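Wed 8 December
By Akash Semwal
Last updated 4:15 p.m.

Philomena Doherty folds other people's clothes for a living, and she would like them to stop apologizing about it.

"They say sorry when they hand me the bag," she said. "Sorry for what? If it was folded already, I'd be out of work."

Doherty, 58, runs a wash-and-fold service called Mokico from a narrow storefront in Etstead. She opened it in August with two washers, three dryers and a used folding table she bought from a fabric store that was closing. The table cost her $400. Getting it through the door cost another $20, paid to a neighbor with a hand truck.

Before that she spent 11 years in the laundry at a hotel in Buckley, where nearly everything was white and nearly everything was flat.

"Sheets and towels, sheets and towels," she said. "You could do it asleep. Clothes are different. Every bag is a different family."

She sorts by weight before she sorts by color, and she takes the thick things first. Fleece gets folded while the table is clear because it takes up room and slides around on top of anything smooth. Shirts come next. Small items are last.

"People do the socks first because they're easy," Doherty said. "Then they have forty little things in the way and no place to put a sweater down."

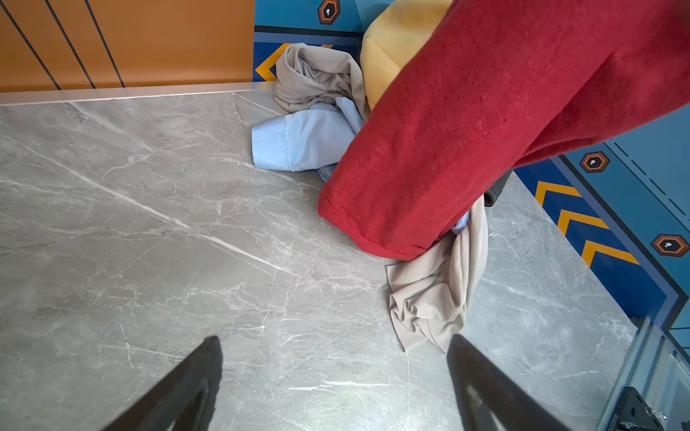
ETSTEAD, December. A red fleece was on top of the pile, lying across a light blue shirt and something beige that had bunched up underneath. Doherty said a mix like that is ordinary for this time of year, when customers wear a layer over whatever they had on in the fall.

She folds a fleece in thirds, sleeves in, and does not press it. Pressing flattens the nap, she said, and the fold springs back anyway. For shirts she does up the top button and one in the middle, turns the shirt face down and smooths the cuffs before bringing the sleeves across.

"The cuff is where you see if somebody cared," she said. "I do the cuffs even on a work shirt."

The beige pieces are her least favorite, and she was willing to say why. Light, soft cotton picks up wrinkles if it waits under anything heavy, and it shows lint from whatever it was dried with. She keeps a roller and a spray bottle by her elbow.

Her one employee, Saoirse Moriarty, works three afternoons a week and folds faster than she does. Moriarty uses a plastic folding board. Doherty will not touch it.

"It makes them all the same size, I'll give her that," Doherty said. "She says I'm stubborn. I've been doing it with my hands since I was nine."

Moriarty said the board saves her wrists. "Philomena does a nicer collar," she said. "I do more bags."

By Doherty's notebook, the shop has finished 470 bags since it opened. She charges by the pound, with a small extra fee for hangers. Customers who want a shirt hung need to say so at the counter, and she will not iron.

Asked what people could do at home to make the job easier, she took a while to answer.

"Don't let it sit in a pile," she said. "Take it out, give it a shake, lay it flat. You can fold it tomorrow if it's flat."

Her own laundry was in a basket behind the counter. She said she would get to it Sunday.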